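Used medical cart as a home med station – worth it or just a big plastic box on wheels?

Barkside Community Forum > Home & Household > Storage and Organizing

plunger_pete
Before I spend money on this, talk me out of it. My wife wants to buy a used medical cart, the kind with drawers, and park it in the hallway so all our medicine lives in one place. Right now it's in a shoebox, a kitchen cabinet and her purse. The seller wants $319 and won't budge. For drawers! I've seen people rave about these things online and every one of them seems to have bought it last week. Has anyone lived with one for more than a month?

ona_eglitis
Two years with ours. I'm Ona Eglītis, I post mostly in the pets section, some of you know me from the cat insulin thread. We got one when my father moved in and I would buy it again. The flat top is the best part. You set down the glass of water, the bottle, the list, and you do the whole thing standing up.

plunger_pete
OK, but a flat top is also called a table. I own a table.

ona_eglitis
Your table has mail on it.

gridiron_mom
Mine went to the garage after one winter. Everybody says "everything in one place" and then one place becomes the place where things go to expire. We had cough syrup in there that was older than the dog. A deep drawer hides things. A shoebox at least overflows and makes you deal with it.

TriinLuik
I'll stick up for the cart, with conditions. We've got a white one with blue drawer fronts and I'm not in love with it, but most of the complaints I read come from people filling it wrong. They pour in the whole medicine cabinet. Then they can't find the aspirin and it's the cart's fault.

What I do is keep one drawer for what's being used now and lay it out in a row, with space between things. Different shapes next to each other if you can manage it – a flat box, a round jar, a bottle, a taller carton. You stop reading labels to find the thing and just reach for the shape. (You still read the label before you take it. Please.)
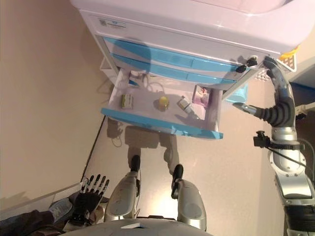 The taller carton goes up against the side wall of the drawer, where it has something to lean on. Small bottles I've given up on. They end up lying down whatever you do, so I lay them down to begin with and turn the label up. If I can't see the bottom of the drawer between things, something has to leave.

plunger_pete
So you paid for a multi-drawer cart and you use it to hold four things.

TriinLuik
I use one drawer to hold four things. The others stay shut and have bandages, the thermometer, that kind of stuff. But yes, if you only ever have a few items going, I'd say skip it. I wouldn't pay $319 for one either.

moss_and_mortar
The price is what gets me. Prurkutport had plain drawer units out by the registers last time I was in, and they were a fraction of that. No wheels, but how often are you wheeling your vitamins anywhere? I think people like these because they look official. You put the same pills in a blue drawer and feel like you've got your life together.

gridiron_mom
^ this. It's a costume for a shoebox.

ona_eglitis
I wheel mine every day. Morning it's by the bed, evening it's in the kitchen. If you're looking after somebody who can't get up, the wheels are the whole reason to own it. I don't think it's fair to say it's for show.

moss_and_mortar
Fair enough for your situation. Pete has a shoebox and a purse.

Chow_Hound_Dale
Question for the owners. Do the locks do anything? I have grandkids over and that's the only feature that would sell me. The used one I looked at had locks but no keys, and the seller told me "any key will fit," which is a funny thing to say about a lock.

TriinLuik
I wouldn't count on them. Mine has two black knobs on the front and I've never treated them as child protection. Anything dangerous goes up high in a locked box that I bought as a locked box. If any key fits, then the kid's diary key fits.

Chow_Hound_Dale
That's what I figured. Passing on it then.

ona_eglitis
My lock is good, for the record. It depends on the cart. But get the key in your hand and try it on every drawer before you pay. Some of them only lock part of the way down.

gridiron_mom
Also check whether the drawers slide all the way out or stop halfway. Ours stopped halfway and the back of every drawer was basically a cave. I found a thermometer in there after we'd bought two more.

plunger_pete
This is the kind of thing I was after. What about the top? The listing says "wipes clean." Everything says wipes clean.

TriinLuik
Smooth plastic wipes fine. The seams don't, and neither do the drawer lips if something sticky runs down the front. Pull every drawer out and look at the edge in good light. On a used one I'd worry more about smell than stains. Put your nose right in the bottom drawer, I mean it. Ours needed two rounds with dish soap and then 30 minutes with the drawers open before I'd put anything in it, and it was listed as clean.

moss_and_mortar
Another thing, and I'll stop being a grump after this. Wheels and cords. If your hallway has a lamp cord or a charger running along the wall, the cart will end up parked on it. My sister runs over hers constantly. She's got a Plunberg night light down there whose cord is more tape than cord by now.

TriinLuik
I can't argue with that one. We've got a cord along the baseboard side too, and it's on my list. It has been on my list for a while.

ona_eglitis
Cable clips. They're a dollar.

TriinLuik
I own the clips, Ona. They're in a drawer.

plunger_pete
Update, September 12, 2026. We went to see it. The top drawer stuck, the bottom one smelled like cherry, and the guy didn't have the key. He came down a little when I mentioned the key and my wife still said no, so I didn't even have to be the bad guy. We're going to try one plain drawer with the in-use stuff laid out the way Triin does it and leave the rest in the cabinet. If that's still working by October, I'll think about wheels.

gridiron_mom
It won't be, but good luck.

ona_eglitis
Ignore her. Throw out the expired stuff first, before anything goes in the drawer. Take it to the pharmacy if yours has a drop box.

Chow_Hound_Dale
Pete, if you're not buying it, can you send me the listing? I could use it for fishing tackle.

plunger_pete
Sent. Bring a clothespin for your nose.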